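Chapter 7
Securing the Crash Scene

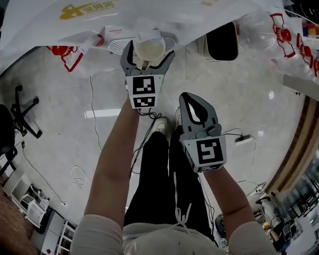 Figure 7.1 Short sleeves, black drawstring trousers and light-colored shoes on a gray concrete floor.

A two-lane road outside Plirkby carries little traffic on a Saturday evening. A pickup drifts onto the shoulder, the driver steers back too sharply, and the truck rolls into the ditch. The first deputy arrives 20 minutes after the call. By then three other vehicles have stopped, one of them in the travel lane, and several people are standing on the pavement.

The deputy has to make a number of decisions before anyone starts an investigation. Where should the patrol car be parked? Does the road need to be closed in both directions? Which of the people on the road were in the truck, and which of them stopped to help?

This chapter covers the period between the arrival of the first unit and the arrival of the crash investigator. Chapter 6 dealt with the call itself and the drive to the scene. Measurement and diagramming are left for Chapter 8.

The county of Hutetau will be used throughout. Its sheriff's office handled 244 injury crashes in the year studied, and in 31 of them a second vehicle entered the scene after the first unit had parked. Most of these second vehicles were moving slowly. Even so, they damaged evidence, blocked ambulances and in a few cases hurt people who had survived the first crash.

We begin with the position of the first patrol car – the choice that affects all the others. The next section covers flares and cones, using the curve on Radwan Road as a worked case. The last section deals with witnesses, who often leave within around 20 minutes unless someone speaks to them.

Key terms
blocking position
buffer space
secondary crash
taper

7.1 Placing the First Unit

The first unit should stop upstream of the crash, between the scene and approaching traffic.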